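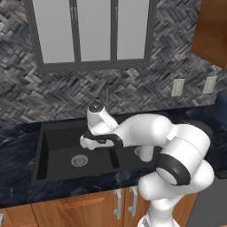 Arm over the left basin, sim kitchen, dark marble counter

From: Annag Crichton
To: the arms-and-grippers list
Date: 5/26/21
Subject: Re: which gripper for the sink tasks?

Hi all,

Sorry for the long one, I've been saving this up. Halfdan asked a good question a while back and I kept meaning to answer it properly, and then I spent so many evenings in the simulated kitchen that I now have too much to say instead of too little. His message again for anyone who joined since:

> Halfdan Bundgaard wrote:
>
> We have budget for one more gripper before August and I'm stuck
> between the Grement two-finger and the Skekanier with the wide
> pads. The job is mostly dish stuff: cups, bowls, a sponge, lifting
> a strainer out of a drain. I have tried neither. Csaba says buy
> the one with the longer fingers and be done with it. Aparecida
> says the gripper hardly matters and I should worry about where
> the base goes. Has anyone run both in sim on the same scene? I'd
> rather not find out about a bad fit after the invoice.
>
> Also, does anyone still use the old McAlister controller settings
> or did we all move on?
>
> Halfdan

So yes, I've now run both, same kitchen, same arm, same start pose, and I only swapped the hand model and the finger limits. The render up top is how a run begins, more or less, with the arm coming up from the right side of the sink, bending over it, and the gripper hanging down toward the left basin. I like this kitchen for testing because it's a bit mean. The sink is black, the counter is nearly black, there's a divider between the basins to bang into, and there's a faucet right behind where the wrist wants to be.

Short version if you're busy: I'd get the Grement for cups and the strainer, I'd get the Skekanier if your life is mostly bowls, and I think Aparecida is more right than either of them. Sorry Csaba!

Longer version. I did 100 tries with each gripper on each of four jobs: pick a cup out of the left basin, pick a bowl out of the left basin, grab the sponge, and lift the strainer. I loaded the objects in one at a time. A try was good if the thing was held above the counter for three seconds without touching anything else.

The cup was easy for both and I almost dropped it from the list. The Grement was a little better when the cup was on its side, and the fingers are slim enough to go in between the cup and the basin wall. The Skekanier had to nudge the cup toward the middle first, which it did by accident more often than on purpose (my planner has no idea what nudging is).

The bowl went the other way. The wide pads hold a rim really well, and the narrow fingers let the bowl swing. You can see it start to swing about halfway up and you just sit there watching it go, and then the rim taps the divider and that's the try gone. Slowing the lift down helped a lot. I ended up with the lift at 60 millimeters per second for everything, which is dull to watch but made the comparison fair.

The sponge told me nothing. Soft things in this simulator are basically a box with a sad friction number, so please don't pick a gripper on my sponge results. I only mention it so nobody thinks I skipped it.

The strainer is the one I'd look at hardest if I were Halfdan. It sits low and flat in the basin and there's very little to get hold of. The Grement fingertips could get under the edge if the hand came in tilted. Straight down, forget it, neither one. The Skekanier pads are just too thick at the end, and I tried every tilt I could think of before I gave up. Somebody will tell me you can buy thinner pads and I'm sure you can, but I don't have a model of them.

Now the base. For my first batch I had the base much farther to the right, and I lost a ridiculous number of tries before the gripper did anything at all, because the elbow had to swing out wide to bring the wrist over the basin. Moving it in by 167 millimeters fixed most of that. It didn't make the hand any smarter, it just let the arm get there with some bend to spare. I went back and reran the lot from the new spot, which is the reason this message is three weeks later than I promised.

Even from the better spot there's a catch. The right basin is sort of tucked in under the arm, so when you're working on the left, the forearm is hanging over the other side, and if you put a tall glass over there you will hit it. I hit it. Hsiu-ying suggested flipping the elbow so it comes at the sink from the other direction, and I tried that for an evening and the wrist went straight for the faucet every time. If your faucet swings out of the way you may have better luck. Mine is fixed in the model and I didn't want to start changing the furniture.

Cameras, since two people wrote to me off list. I had one on the wrist and one looking from across the counter. The wrist one is great right up until the last bit of the approach, and then it's mostly finger. The Grement blocks less of it. The one across the counter is fine for the approach but the arm gets in its way as soon as the hand is down in the basin. And dark objects in a dark sink are miserable whichever one you use. I turned the lights up and it helped the cup detections and did nothing I could notice for the bowl, which was navy, so that's my own fault for picking navy. The herringbone tile on the back wall also gave my feature matcher a lot of fun, all those repeating bits, and I ended up masking out the wall completely.

Controller: I used Darunitz for all of the above. I did try the McAlister settings Halfdan asked about and they still load, but the gains are much too stiff for contact with a hard basin. The arm would touch the bottom and chatter. You can soften them by hand and I got something usable after a while, but if you're starting fresh I wouldn't bother. Hsiu-ying has a softer set that she was happy with on her own arm and she may be willing to post it (hint hint).

Things I haven't done and won't get to soon:

- two objects in the basin at once
- anything with water
- opening the cabinets under the sink, which Csaba wanted. The handles are upright bars and I think both grippers could manage them, but with the base standing where it is, right in front of those doors, I don't see how you'd pull one open
- real hardware, obviously. Everything above is sim and you should knock a bit off all of it

Halfdan, before you spend anything, could you measure from where you'd bolt the base to the middle of your left basin? If it's over 506 millimeters I'd sort that out first and pick the gripper after. And if you tell me how deep your basin is I can change mine to match and run the strainer job again overnight, it doesn't take any work from me, only from the computer.

Aparecida, you asked if the wrist turned past its limit on the tilted approach. It got close a few times with the Grement and never went over. With the Skekanier it did go over, on the steepest tilt, and the planner threw those out, so they're counted as failed tries. I wasn't sure that was fair, so I have the logs with and without. Say which you'd like.

I'll put the scene file and the spreadsheet in the shared folder once I've cleaned up the tab names, they're embarrassing at the moment. The column called "ugh" is the swing angle.

Annag

P.S. Csaba, the longer fingers did help with the deep bowl. A bit. I'm putting it in writing so you can quote me.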